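Leave the Cell Alone for Ten Minutes Before You Touch It

I have been meaning to write this since July, when Ertuğrul Değirmenci and I had our long, friendly argument over tea about how a small robot cell ought to be looked after. He is on the side of the calendar. I am on the side of sitting down. We both kept talking well past the time the building closes, and I went home and lay awake thinking of better things I could have said, so you are getting them now.

The cell in question is the tube cell at Eltthorpe. It sorts little capped tubes between racks and boxes, and it is as plain a job as you could ask a robot to do. An arm, a two-finger gripper, a slotted aluminum table, and that's most of it. The service plan that came with it from Tesuston is a handsome document, and I mean that kindly. It tells you which bolts to check and when, and it has a box to tick for each one. Ertuğrul loves it. He keeps it in a plastic sleeve and he has never, as far as I know, missed a tick.

My complaint is that the plan treats the arm as the machine, and the arm is the part that needs us least. In the time I have been around that cell I could count the real arm faults on one hand and still hold my cup. What goes wrong is everything the arm stands near: the sheet on the table, the racks, the fingers, the cables behind. Those are the things a person set down by hand, and a person's hand will set them down a little differently every Monday morning.

Take the sheet

We put a printed sheet over the table rails so that the racks have something continuous to sit on, and so that a dropped tube doesn't roll down a slot and vanish until spring. Ours has an old-wood pattern on it, all cracks and knots, which somebody at Çetinkaya picked out of a catalog and which I have grown fond of. But it is a sheet, and a sheet has a will of its own. It wants to go back to being a roll. The far edge lifts, the right side curls down, and if you taught your pick heights on a morning when it was lying one way, you may find by the afternoon that it is lying another. A rack on a slope is a rack whose holes are not where you said they were.

It shines, too. If you run a camera over a glossy sheet (and most people do nowadays, bless them), then the glare patches move when the sheet moves, and you can spend a whole day adjusting thresholds in software for a problem you could have fixed with your palm and four clamps. I have spent that day. I would like it back.

So my first rule, and it isn't in anybody's plastic sleeve, is to look along the table from the side before you look down at it from the top. Bend your knees and get your eye level with the surface. Whatever is lifting will show itself right away, and you will feel a bit silly crouching there, but you'll have saved yourself an afternoon.

Then the racks

We lay ours out in pairs, a purple rack end to end with a clear box, and then another pair a little lower down. I like pairs. A rack that has a box butted up against it has less room to wander than a rack by itself, and when one gets bumped you can see it in the gap between them. Ertuğrul would rather have machined nests bolted to the rails for every piece, and the people at Bindine will happily sell you such a thing, and for a cell that does 700 tubes a shift and never changes its mind I would say buy it. Ours changes its mind all the time. New rack, new box, new order of work. A bolted nest is wonderful until the day you need it six inches to the left.

What I do ask for is that the racks be nearly empty when you are setting up. People want to fill them. It looks more serious, I suppose, to see all the holes taken. But a handful of tubes scattered over the grid will teach you more than a full one, with a corner and a middle and something along an edge, and you can see around each cap to judge where the fingers are coming down. Bring the gripper over slowly and stop it short, and then go and look from two sides before you let it go any lower.
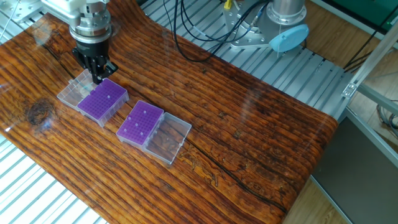
What lives behind

I'd put the cables ahead of the bolts on any list I wrote. I know that is a strong thing to say to people who own a torque wrench. A bolt that was tightened properly tends to stay that way for a good long while. A cable loop gets leaned on and swept against, and gets pulled a little every time someone reaches over the back for a dropped cap. Loops that lie across the rails behind the sheet ought to be looked at by whoever opens up in the morning, with their own eyes, and if a loop has crept toward the work it should be put back then and there. The plan has us checking connectors every 192 hours of running. By then it has had plenty of time to creep.

I should be fair to Ertuğrul, who will read this and telephone me. He says that what I call sitting and looking is only a checklist I carry in my head, and that when I retire it will walk out the door with me. He's right about that, and it stung. We had a young woman start on the cell last year and I told her to "just watch it for a while," and she watched it very politely for 40 minutes with no idea at all what she was watching for. That was my fault entirely.

So I have given some ground. We have agreed on a single page, taped to the frame where you can't help but see it. It says to look along the sheet, press down what lifts, square up the pairs, wipe the fingers, follow every cable with your eye from one end to the other, and run one tube at low speed before you run any at full. Ertuğrul wanted 22 lines on it. I wanted none. It has six, and he put boxes beside them, and I have started ticking them.

I still think the sitting matters more than the ticking. Pull up a stool, bring your tea (keep it well away from the table, please), and let the thing go through its motions a few times while you do nothing useful. You will begin to notice how long it waits above the rack, and the sound the fingers make when they close on a cap squarely, and the slightly different sound when they don't. I don't know how to write that down on a page yet. Ertuğrul says he is working on the wording.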